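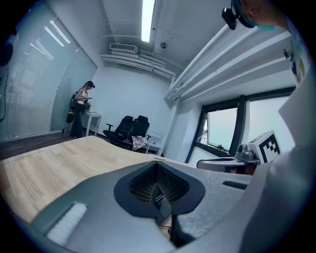 TABLES & BENCHTOPS

Cleaning and re-oiling a blond timber tabletop
By Maxine Hinds

Pale timber shows everything. On a light top with long streaks in the grain, like the one in the photo, a tea ring or a smear of black rubber stands out from across the room, and a dark floor next to it makes the contrast stronger. The method below is for solid timber with an oil finish. If your table is lacquered, do the cleaning part only and leave the oil in the shed.

Check the finish first

Put a drop of water somewhere out of the way and leave it for ten minutes. If it soaks in and darkens the wood, the top is bare or the oil has worn off. If it sits there as a bead, wipe it up and wait another few months.

What you need

Mild dish soap
Two buckets and a few cotton rags
240 grit sandpaper and a cork block
Clear hardwax oil
A white nylon pad
Old sheets for the floor

Ours is a Dornum table, 76 cm high, and takes roughly 100 mL of oil for the first coat. A 1000 mL tin has lasted us for years. Buy clear oil. Anything with "natural" or "honey" on the label can turn pale timber yellow, so try it on the underside.

Cleaning

Move whatever lives on the table to another surface. Mix a small squirt of soap into warm water, wring the rag out hard and wipe along the grain. Go over it again with plain water, then dry it with a clean rag. Leave it overnight with a window open.

Black scuffs usually lift with a pencil eraser. Don't use the green scourers, they leave scratches that oil won't hide.

Sanding

Wrap the paper around the block and work with the grain in long strokes, end to end. Light pressure. Keep off the edges until last, then give them one or two passes by hand. Vacuum, then wipe with a barely damp rag and let that dry as well.

Oiling

Stir the tin, don't shake it. Pour a little on the nylon pad and spread it thin, again along the grain. After 15 minutes wipe off all the excess, including the drips under the edge. You want 3 thin coats with a night between each. If you start on a Wednesday evening with the cleaning, you can usually sand on Thursday and have the last coat on by Saturday.

Oily rags can catch fire by themselves. Lay them flat outside until they are stiff and dry, or soak them in water, before they go in the bin.

Before you use it again

Light use is fine after two days. Hold off on hot mugs and wet cloths for a week. In May, when the house is colder, Hélder Carvalho gives his tops an extra few days, and I do the same now.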